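Trukville — Comunidad de ayuda
Hogar y orden > Almacenaje > Bolsas y cajas

Bolsas transparentes con asas para guardar cosas de deporte: ¿aguantan o se deforman?

zuvside_norte
Publicado el 25 July 2020

Tengo que ordenar el armario de la entrada antes de agosto y quiero quitar de en medio las bolsas de tela, porque no se ve lo que hay dentro y acabamos vaciándolas todas en el suelo. Son cosas pequeñas: pelotas de tenis, muñequeras, un par de cuerdas de saltar, gafas de piscina y las palas de playa. He pensado en bolsas de plástico transparente con forma de cubo, de las que llevan cintas cosidas por los bordes y dos asas arriba.

Mis dudas son estas. Primero, si se quedan de pie cuando tienen poca cosa dentro o si se vienen abajo. Segundo, si el plástico se pone amarillo. El armario no tiene ventana, pero la puerta se queda abierta muchas horas y le da el sol de la tarde. Y tercero, si las asas aguantan el tirón, porque mis hijos no van a coger la bolsa con cuidado.

El estante mide 30 cm de fondo. No quiero cajas rígidas, ya tuve y se rajaron por las esquinas. Gracias.

prultano
Miembro desde hace 6 años — 2,035 respuestas

Yo las uso para eso mismo. Te contesto por orden.

De pie se quedan, si el plástico es grueso y las costuras van reforzadas. Las finas, de las que vienen dobladas en un sobre, se hunden por un lado en cuanto las dejas medio vacías. En la tienda aprieta una esquina con dos dedos: si vuelve sola a su sitio, sirve. Si se queda marcada, déjala.

El color depende del sol. Tengo tres en un armario interior y siguen igual, y otra que estuvo en la terraza un verano y se puso turbia y quebradiza. Con sol de tarde yo las pondría en el estante de abajo, o cerraría la puerta.

Las asas son lo que más falla. Mira por dentro dónde acaba la cinta. Si solo está cosida al plástico por un trozo corto, se rasga por los agujeros de la aguja, como el papel de una libreta. Si la cinta baja por el lateral y pasa por debajo, el peso lo lleva la cinta y el plástico casi no trabaja. Para pelotas te va a dar igual, pesan muy poco. Para las palas y las cuerdas ya no tanto.

Otra cosa: mide la bolsa llena. La etiqueta da la medida en plano y luego los lados hacen barriga. Para tu estante yo no pasaría de una base de 25.

na_armarios

A mí se me rompieron. Compré las más baratas que había y a las pocas semanas se soltó un asa. Al final he vuelto a la tela y le he puesto una etiqueta a cada bolsa. Si los niños son pequeños, la etiqueta con dibujo.

trukville_taller

Estoy de acuerdo con casi todo lo que dice prultano, añado un par de cosas.

Antes de meterla en el armario, pon la bolsa abierta sobre una mesa lisa y deja dentro una sola pelota, sin nada más. Así compruebas si las paredes se sostienen por sí mismas. Con la bolsa llena cualquiera parece buena, porque la aguanta el contenido.

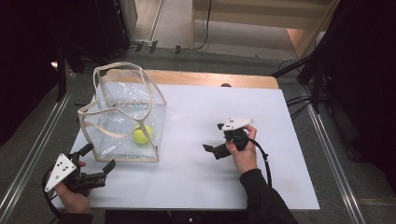
Las arrugas del plástico no me preocupan. Suelen venir de estar doblada y en las mías se fueron con el uso — no las planches ni les acerques el secador, que yo lo hice con una y quedó una onda que ya no se quita. Si tienes prisa, métele una toalla enrollada y déjala así una noche.

Para limpiarlas, un paño húmedo con una gota de jabón y secar enseguida. Nada de alcohol, las deja mates. Las cintas claras se ensucian antes que el plástico, sobre todo por arriba, donde se agarran. Se frotan con un cepillo de uñas y listo.

Y no guardes nada mojado dentro. Las gafas de piscina, sobre todo. El plástico no transpira y huele en dos días. Yo dejo las gafas colgadas de un gancho en la puerta y a la bolsa va solo lo seco.

zuvside_norte

Gracias a los tres. Voy a comprar una de las gruesas y probarla con las pelotas antes de pedir las demás. Lo de medirla llena no lo había pensado, la que tenía vista es de 30 justos y no me habría cerrado la puerta. Las gafas irán al gancho.

prultano

Si la que eliges trae cremallera arriba, comprueba que no estorbe con las asas levantadas. En una de las mías engancha siempre por el mismo lado.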